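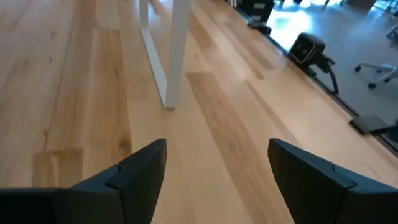 Ahmadpour asked under my last post if one should oil pale boards before putting glass on them. I would wait. I oiled mine in May and for 15 days every foot and base left a ring, so now I only wipe with a damp cloth and dry it straight after.

Jan 5, 2019 – the holiday things are back in their boxes and I am doing the table again. I like this job more than the decorating itself.

The white riser stays. I bought it in Trevitz for 20 and thought it would be too plain, but the small holes in the top let the light go through and the glass under it doesn't look so dark.

My rule for the glass: the big ribbed one in front, the smaller one further back to the right. When I put them side by side they looked like a shop shelf.
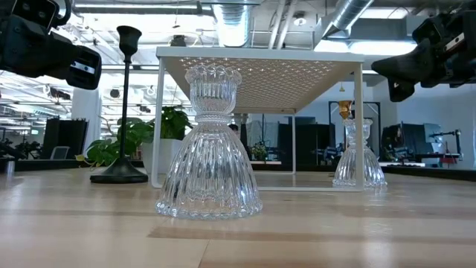
Ribbed glass, big and small, with the black candlestick on the left.

The candlestick is from the Pralcombe market. I tried it on the right first, next to the dark metal frame, and it was too much black in one corner. With the green leaves behind, it is better.

For those who asked how to clean between the ridges: warm water, a little washing-up liquid and a soft old toothbrush. Go up and down with the ridge, never across. The beaded rim needs the most patience – dust likes to stay there.

I saw a glass cake stand at Prurkari for 68. Very beautiful, and I left it in the shop. The table has enough on it for now.

Next I want to try the riser turned the short way, maybe with 4 small candles on top. Will post if it looks good.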